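How I Clean Up After Dinner Without Smearing Crumbs Everywhere

I have a white table pushed up against a white wall, and I picked it myself, so I can't complain to anybody. It looks great for an hour a day. The rest of the time it shows every single speck that falls on it, and in our house a lot falls on it (we're a toast family, and a seeded-cracker family, and lately a burnt-pita family).

For years I did what everyone does, which is grab a wet sponge and swipe. Then my friend Parisa Salehi came over, watched me do it, and took the sponge right out of my hand. She waited tables at a little place called Dosa back in Lurnville and she has opinions. What follows is mostly her method with a few changes of mine.

What you need

A dry cloth, something flat and stiff (I use an old loyalty card from the Jalali bakery), a plate that's going in the wash anyway, a spray bottle, and a second cloth for the end. I mix 100 ml of white vinegar into a bottle of water, but plain water with a drop of dish soap is fine too. If your table is stone, skip the vinegar completely!

Step 1. Leave one plate behind

Clear the glasses, the forks, the salt, all of it. But keep one plate back and set it at the front edge, on your side. Everything is going to end up on it.

Step 2. Look across the table before you touch it

Get the light to bounce off the surface. With a glossy top you want to bend down a little until you catch the shine, and then the dark bits stand right out. Mine like to gather in a patch in the middle, little gray and black specks. Don't spray yet. Wet crumbs turn to paste, and the burnt kind leave streaks – ask me how I know.

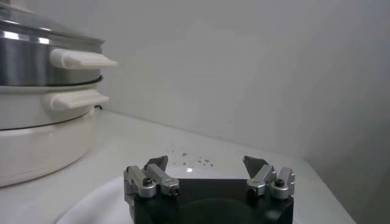 Step 3. Push from the wall toward you

Start at the far side and bring the card forward in short strokes, holding it nearly flat. I used to go side to side and just made a longer line of crumbs. Once you've got one small pile, tip the plate's rim just below the table edge and slide everything on. Go slow on that last stroke or it ends up on your socks.

Step 4. Dry cloth, then damp

One pass with the dry cloth gets the dust the card missed. Then spray the cloth (I never spray the table, it runs down the back) and wipe in rows, same direction, wall to you. Fold to a clean side halfway through.

Step 5. Buff it

Second cloth, dry, quick circles. On a shiny table this is the step that gets rid of the cloudy look – I skipped it forever and blamed the table.

The whole thing takes me 3 minutes now, a bit longer if there were crackers.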